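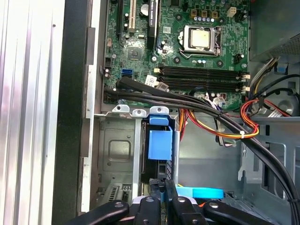

Chapter 6
Heat and its removal

6.1 Why heat matters

Almost all of the electrical energy supplied to a computer leaves it as heat. A small part goes out as light from the display and as sound from the fans and drives, but both are soon absorbed by the room and may be left out of the calculation. For the purposes of this chapter, a machine that draws 400 W from the mains is treated as a 400 W heater.

The difficulty lies in where the heat is produced. A room heater of the same rating spreads its output over a large surface. In a computer, much of the output comes from a few pieces of silicon, each smaller than a postage stamp. The heat must be carried from a very small area to a large one before it can be passed to the air, and every material and every joint on the way resists the flow to some degree.

Chapter 5 dealt with the supply of power to the board and the losses in the voltage regulators. Those losses are carried forward here. Readers who have not worked through the Bendport problem in section 5.4 should do so first, as its figures are used again in section 6.5.

6.2 Thermal resistance

Thermal resistance is the rise in temperature across a part divided by the heat flowing through it. It is given in kelvins per watt (K/W). The rule is

temperature rise = heat flow × thermal resistance

and it has the same form as Ohm's law, with temperature in place of voltage and heat flow in place of current. Resistances in series are added. Resistances in parallel are combined in the same way as electrical ones.

In a processor with a metal heat spreader, the main path has these stages: from the silicon to the spreader, from the spreader through the thermal paste to the base of the cooler, through the cooler to its fins, and from the fins to the air. A second path runs down through the socket and into the circuit board. Its resistance is much higher, and it is often ignored in a first estimate – though not in sealed cases, where it can carry a useful share of the load.

6.3 The joint between spreader and cooler

Two metal faces that look flat touch at only a few points. The gaps between them hold air, a poor conductor. Thermal paste fills these gaps. It conducts far less well than metal, and a thick layer is therefore worse than a thin one. The correct amount is the least that will fill the gaps once the cooler has been clamped down.

Clamping pressure also has an effect. Laxdal and Bjarnason measured the same joint at several pressures and found that resistance fell quickly at first and then levelled off. Their results are plotted in Figure 6.2. Beyond the level part of the curve, more pressure brings no thermal gain and may bend the board.

Old paste should be removed in full before new paste is put on. Mixing the two gives a layer of unknown thickness – and a result that cannot be compared with any table.

6.4 Moving the air

Heat passed to the air inside a case must still be taken out of it. The air warms as it crosses the fins, and if it is drawn round again the cooler starts from a higher temperature. The rise is added directly to every figure in the chain.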